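Open day at the Gitska building, Nindport

I had the day off on 31/10/2024 and took the train out to Nindport for the open day at Gitska. They had let in two groups in the morning and two after lunch. I was in the second morning group, 12 of us, and we were given 20 minutes per room, which was enough for most of them and too short for the big one at the back. That is the room I will mostly write about.
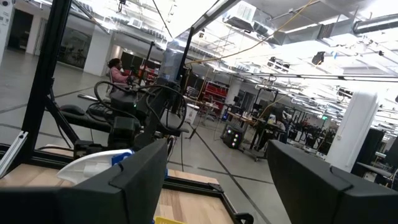
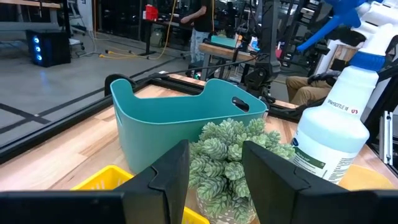

The big room at Gitska, two of the tables. Both have light wooden tops and black framing.

The building used to belong to Prydderch, who made display cases, and the floor plan has not changed much. You come in past the coat hooks, sign the sheet, and go down a corridor to the big room. It has a gray floor and a white square pillar, with a glass-walled room off to one side that was dark while we were there. Red metal shelving stands at the back, stacked with things. I would have liked to go through those shelves but we were asked to stay on the near side.

The tables hold ordinary household items. On one of them was an artificial succulent, pale sage green, in a white pot with gray speckles. Next to it were a teal basket with a dip in the rim and a yellow one with square openings, the kind of thing I keep under my own sink. There was also a white spray bottle with a blue trigger. Everything gets a name and number if that bottle is typical – it said SPRAYBOTTLE 18 in handwriting, with U3 in red. I have started doing the same with the jars in my garage.

People were working while we walked through, some sitting and one standing at a workbench with a wooden top. They did not seem to mind us. Our guide answered questions at the door and kept her voice down inside.

After that came the packing room and a short talk upstairs, where the chairs had been borrowed from Clollberg next door. The talk ran over. Coffee was free, sandwiches were not, and the line for them went down the stairs.

Practical notes: bus 19 stops across the road from the gate. Parking is on the Clollberg side and was full when I walked past. Bags go in the lockers, so bring a coin. The next open day is in June and the sign-up sheet was already out on the front desk. I put my name down for the afternoon.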